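Feb 23, 2019

What the Stone Costs

My aunt left me her recipe box and no instructions about it. The box holds 1260 cards, a figure I know because she numbered every one of them in the top corner, like a woman expecting an audit. Card 8 is for walnut cake. Card 9 is also for walnut cake, and says "not this one."

I have been trying to cook from it since October, and what I've learned is that my aunt wrote recipes the way other people leave notes for a spouse. "Enough flour." "The good pan." "Stop when it looks like Szabó's." Szabó was a bakery in Wenlow, long closed, and I'm expected to remember what its poppy seed roll looked like in a window I last passed when I was six.
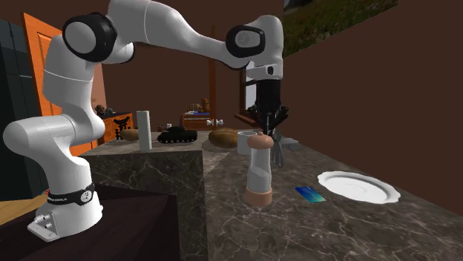
The strudel was the real trouble. Strudel dough has to be pulled by hand until you can read through it, and my aunt did hers on the dining table with a floured bedsheet over it. My friend Bianka Virág says a sheet is for amateurs and that what I want is stone. She has opinions about stone. Mine would be the dark marble sort with pale veins running through it, and an L-shaped counter at that, so I could walk the dough around the corner when it got away from me. What I have is a table with a short leg and a folded bus schedule under it.

So I pulled the dough on the table, with the sheet. It tore in 2 places, then in the places between them. I patched it with scraps, which the card forbids ("do NOT patch"), and rolled it up with the apples inside so the evidence was hidden.

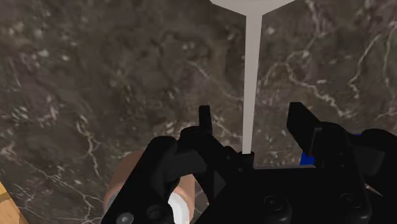

It tasted fine. I'd like to report a revelation, some flood of childhood, but it tasted like apples in a chewy blanket. I took half of it to Kornél Csonka downstairs, who knew my aunt for years and ate a slice standing up in his doorway. He chewed for a long time. "She used to buy hers, you know," he said.

I went back upstairs and looked at the card again. On the reverse, in pencil, was a phone number and the word "Szabó" – underlined twice.

I've moved on to soups. Card 212 calls for a chicken "of decent character," and the butcher and I are in talks.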